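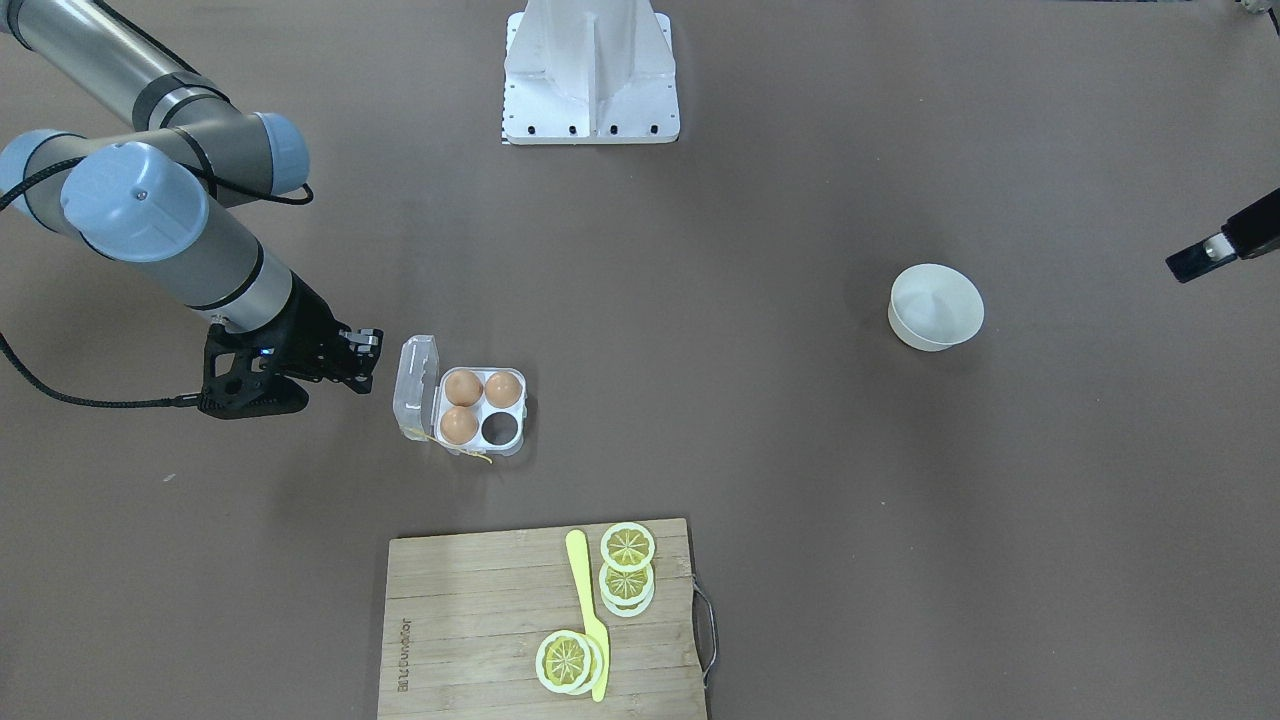 Egg carton on the tabletop.

Product Review: Dalter Kraft Table Paper, Heavy Roll
Published Jul 10, 2019
Prepared by the Purchasing Office, Jilitz Community Learning Center

The Center offers cooking, craft and early childhood classes in 6 teaching rooms. Each room has at least one long table that must be covered before use. Until this spring the Center bought a light white paper from Inon. Instructors reported frequent tearing, and the office agreed to test a heavier product before placing the yearly order.

The Dalter roll is a plain brown kraft paper sold in lengths of 100 and 500 feet. The Center purchased the longer roll and used it in all rooms during May. Instructors were asked to complete a short form at the end of each class.

Strength. The paper performed well. It did not tear when chairs were pulled in against the table edge, and it held up under scissors, glue bottles and mixing bowls. In most rooms one sheet lasted a full day of classes. The Inon paper was usually replaced at noon.
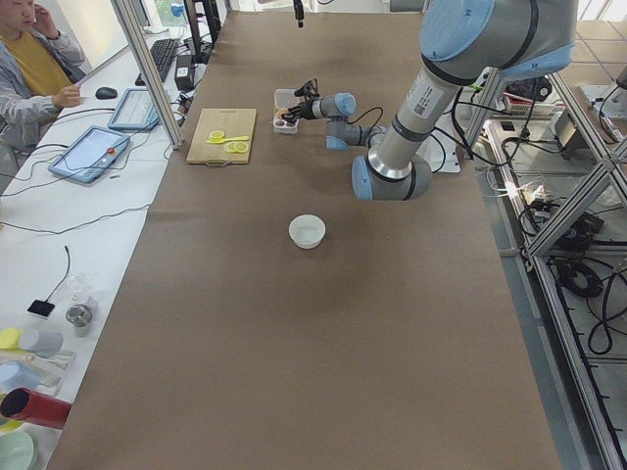

Lying flat. Results were mixed. Paper from the outer part of the roll settled quickly and needed tape only at the corners. Paper nearer the core kept a strong curl, and staff had to tape both long sides. Cutting the sheet the evening before and laying it face down reduced the problem but did not remove it.

Moisture. The paper is not coated. Small spills of water were absorbed and left the table below dry if wiped promptly. Cooking oil passed through within minutes. Rooms used for frying or baking should keep a vinyl cloth beneath the paper.

Cutting. Dalter does not include a cutter. The Center tested the roll with a Golestani wall cutter already in the supply room. The blade handled the heavier weight cleanly, although the bracket is narrow and a full roll must be lifted into place by two people.

Cost and storage. The yearly order, at current class levels, comes to $1,830. The previous order cost less per roll, but more rolls were used. The office expects total spending to remain close to its present level. Rolls should be stored upright in a dry closet, as the ends dent easily when stacked.

Recommendation. The office recommends the Dalter roll for craft and early childhood rooms without conditions, and for cooking rooms with a vinyl cloth underneath. The shorter roll is suggested for rooms with limited storage. Instructors who wish to continue with the white paper for painting classes may request it through the usual supply form.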